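Subject: Re: [welent-tenants] kitchen power tripping again

Alina Dobre wrote on Sunday:
> Breaker in the 2nd floor kitchen went again at lunch. Third time
> this month. Can we please agree what gets plugged in where? I
> had to finish the Raltard invoices on battery.
> Alina

Sorry for slow answer, on the train.

Talked to the electrician. The long counter is all one circuit, kettle and toaster oven and the little heater by the window. Kettle alone is 1500 watts so you can do the math. Heater has to go. Whoever owns it please take it home by the end of the week, otherwise it goes in the basement cage.

Microwave can stay on the wall side, that outlet has its own line. Same for the fridge — do NOT put a power strip on the fridge outlet, I found one there in December and again last week.
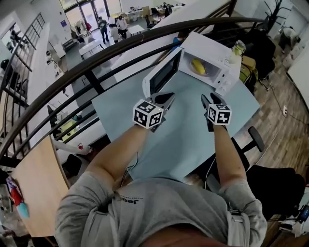

Pallavi says the wall side is fine by her as long as people stop reheating fish at 11:30, and she wants to know if the toaster oven could move over there too. No, sorry. Two things on that line and we are back where we started.

Proper fix is a second circuit for the counter. Quote from Nerico is 300 for the visit plus parts, split between 4 tenants. I can live with that. Bogdan, Rowena, need a yes or no from you both, they only hold teh price for 18 days.

Breaker panel key is on the hook behind the door now. Put it back after pls.

Aurel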